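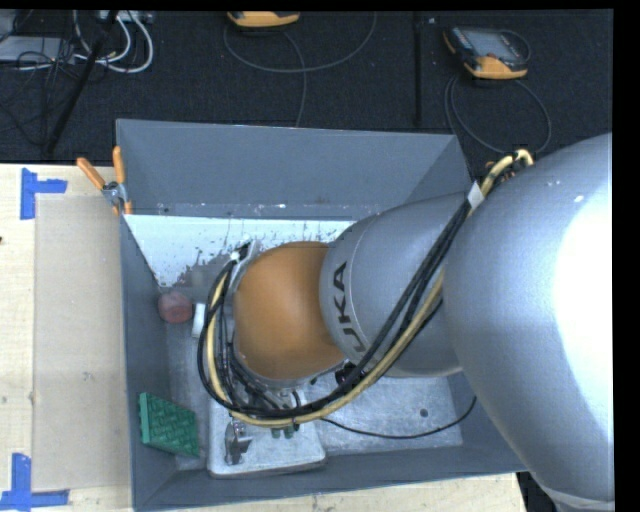
## Sorting and packing assistants, returns room, Proltitz

Wistance is hiring nine sorting and packing assistants for the returns room at our Proltitz site. The work is with small mixed household goods: they arrive in gray bins, get emptied, checked, wiped down and matched to a record, and then either go back on the shelf or go out. Most of the goods belong to Drastance, which sells kitchen and bathroom items by mail. A smaller share comes from Rønning, mostly bottles, jars and boxed spare parts.

The jobs start in June. Full-time and part-time hours are both open, and you don't need to have done warehouse work before.

### The work

A returned item can be almost anything that fits in a bin. On a normal shift the room handles roughly 800 of them. Some are unopened and take seconds. Others have come back in the wrong box, or with no box, or with half of a set missing, and somebody has to look at them properly.

You will:

- bring full bins from the receiving rack to the sorting area and take the empties back
- take out each item, look it over, and compare it with the return record on the screen
- grade it as resale, repack, parts or waste
- wipe down items that are going back to stock
- repack items in plain cartons, with the correct insert and label
- set aside anything sharp, leaking or broken and fill in the short form for it
- empty and clean bins between batches, including the corners, where small parts collect
- sweep your area and restock cartons, tape and labels before the end of the shift

Grading is the part that takes longest to learn. A scuffed carton with a perfect item in it is a repack. A perfect carton with a scratched item in it is parts. New people tend to grade by the carton for the first couple of weeks, and we expect that. Your grades will be checked by a second person until you and the shift lead are both comfortable with them.

Bins are another thing we're particular about. One return goes in one batch, and batches don't get mixed to save space. If two small objects are left at the far end of a bin, they still get their own record before that bin is cleared. Scratches and worn spots on the bins themselves are normal and don't need reporting. Cracks and loose edges do.

### Hours

There are two shifts. The early shift runs from 6 a.m. to 2 p.m. and the late shift from 2 p.m. to 10 p.m. Both include a paid break, and the late shift also has a short rest stop in the evening.

Full-time staff work five shifts a week. Part-time staff work two or three and can choose early or late when they apply. We post the schedule a month ahead. Trades between coworkers are fine as long as the shift lead knows before the shift begins.

Your first two weeks will be on the early shift whichever one you pick, so that you train with the same person throughout.

### Pay and benefits

Full-time pay is $794 a week before tax. Part-time pay is the same rate per hour. Late shifts carry a supplement, which is listed in the offer letter.

We also provide:

- paid training from the first day
- safety shoes, gloves and work shirts
- a locker
- paid vacation, with the number of days depending on your hours
- a staff discount on graded resale goods -- you can buy for yourself and your household, not to sell on

Probation is three months. After that the job is permanent.

### What we're looking for

You should be able to:

- stand and walk for most of a shift
- lift a loaded bin to waist height, with help for the heavy ones (these are tagged)
- read labels and return records in English
- tell similar items apart, such as two lids that differ only in the rim
- use a handheld scanner, or learn to
- stop and ask when an item doesn't match its record

Good close-up eyesight matters here, with or without glasses. So does patience. There are stretches of the day when every bin holds the same kind of thing, and other stretches when no two items belong together.

Experience in retail, a kitchen, a laundry, a thrift store or a stockroom is useful, and please mention it. We do not ask for a diploma or references for this position. You must be at least 18 and legally able to work.

If you need an adjustment to the workstation or to the schedule, tell us in your application or at the visit, whichever you prefer. The tables can be raised and lowered, and part of the grading work can be done seated.

### The room

The returns room is on the ground floor, behind receiving. It is heated in winter. In summer it gets warm by late afternoon, and the doors to the yard are kept open when the weather allows. The floor is hard, so we lay mats at the standing stations.

Yellow lines on the floor mark where you may walk and where you may not. You'll be shown these on your first morning, along with the stop buttons and the exits, and you will sign for it. Long hair is tied back, and lanyards, rings and loose sleeves stay in the locker.

Radios are allowed at low volume. Headphones aren't.

### How to apply

Send a short message with your name, your phone number, the shift you'd like and the earliest day you could start. A résumé is welcome, but a few lines about your last job will do. You can also fill in a paper form at the front desk, 62 Harbor Road, Proltitz, any time between 8 a.m. and 4 p.m.

Torunn Magnusson in the hiring office reads all applications and will call you back to set up a visit. The visit takes an hour. Wiebke Kohlhase, the early shift lead, will walk you through the room, and then you'll sort one bin of practice returns together. It isn't timed. We want to see how you look at things and what you ask about, and it gives you a chance to decide whether you'd want to do this all day.

Please wear closed shoes for the visit. Parking is on the yard side, and the bus stops at the gate. If you come by bus for the late shift, check the last departure before you pick your hours -- it changes in the summer timetable.

We will answer everyone who applies, including those we can't take this time. The listing stays up until all nine places are filled. People who apply after that can ask to be kept on the list for the fall, when the returns from the summer catalog come in and we usually add part-time shifts.

Questions about the work itself can go to Wiebke Kohlhase through the front desk. Questions about pay, hours or paperwork go to Torunn Magnusson.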